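Home > Forums > Kitchen and Table > Cups and Glasses
Posted 2022-02-10 by Uvard

Tall cups for a shared lunch table: ribbed or smooth?

Uvard: Hello all. I must choose cups for the lunch table at our workplace. I like a tall one with a narrow foot, but my colleague is afraid it will tip over. Also we can't agree about the colour. Has anyone used this shape for a longer time?

Trikgate: I had 500 ml ones like that at home in Canada and went back to mugs. One elbow and your tea is on the floor. For a shared table I would go short and wide.

Mfaume_89: I disagree with Trikgate. A wide mug takes too much room in the cupboard, and tapered cups go one inside the other. Ours have been in use since July and they fall less than I expected. Fine ribs are good for the grip, but you must clean them with a soft brush.

Trikgate: Stacked cups get stuck, and then somebody pulls too hard. I have lost two favourites this way.

Uvard: Thank you both. I have put two on the table to compare, a charcoal grey and a more blue one. The grey has very fine ribs from top to bottom.

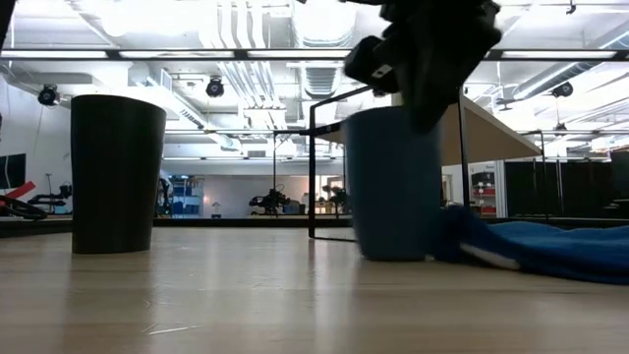 Charcoal grey on the left, slate blue to the right, with the blue cloth beside it.

Suvard: The grey, please. Matte dark colour is calm on a pale table. The blue is nice too, but next to that cloth it looks a little dull to my eye.

Mfaume_89: For me the blue. Buy some of each, then people can remember which is theirs.

Trikgate: Still mugs.

Last updated: 2 replies hidden, 1,441 views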